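Nillell Bench Notes
@nillellbench
2018-04-19

1/ Thread on checkerboard marker boards: printing them, mounting them, keeping them flat. Mine is on its second print. The first one curled at two corners and I put up with it for far too long.

2/ Layout first. Plain black squares alternate with white squares, and every white square carries its own marker. The checker corners give you precise points. The markers tell you which corner you are looking at, even when half the board is covered.

3/ That second property is why I stopped using a plain checkerboard. A plain one has to be seen whole or the corner count fails. With markers, any patch with a few readable squares will do. 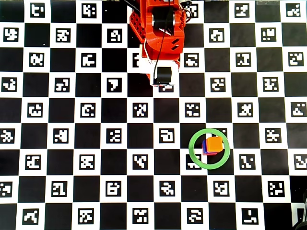
Marker board, plain black squares between the coded ones.

4/ Printing. Send the file at 100% scale with "fit to page" off. Then measure. Ten squares in a row should come to ten times the nominal size. My first print was 2 mm short over 40 cm because the shop's driver had shrunk it without saying so.

5/ If the print is off but evenly off, keep it. Enter the measured square size in place of the nominal one. If width and height are off by different amounts, reprint.

6/ Paper: matte, always. Gloss looks better on the wall and washes out under a desk lamp. A washed-out white square bleeds into the marker border, and the border is the part the detector looks for first.

7/ I had mine done at Baird, the print counter, on their heavy matte stock. Blacks are even, no banding. Ask them not to trim to the edge of the outer squares. The outermost markers want some white around them.

8/ Mounting. Spray adhesive, light coat on both faces, wait until tacky, roll down from the center outward. Don't start at one edge. A bubble under a square moves its corners, and no amount of software puts them back.

9/ Backing is the real decision. Foam board is cheap and bows in humid weather; mine was fine until June. Aluminum composite stays flat and costs more. Check with a straightedge along both diagonals, since a bowed sheet can look fine along its sides.

10/ Small things for testing on it: cubes and rings in solid, saturated colors. Orange and blue separate well from black and white. Green does too. Avoid gray, and avoid anything with its own printed pattern. 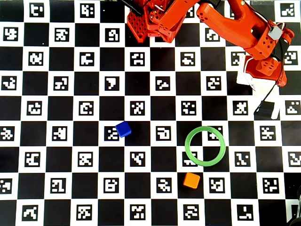 Zaser: Doesn't the pattern confuse color thresholding along the edges of the pieces? I went back to a plain white sheet for that reason.

11/ @Zaser It can, if you threshold on brightness. Threshold on hue and set a floor on saturation, and black and white both drop out. I start the floor at 64 on a 0–255 scale and adjust from there.

12/ Translucent pieces are harder. The squares show through and the color shifts with whatever is under them. Take samples over black and over white and use a range that covers both.

13/ Cleaning: dry microfiber only. Alcohol lifts toner. Store it flat or hang it from the top edge. Leaning it in a corner is how I lost the first one.

14/ Layout file is on the Simier page, square size in the file name. Measure your print anyway.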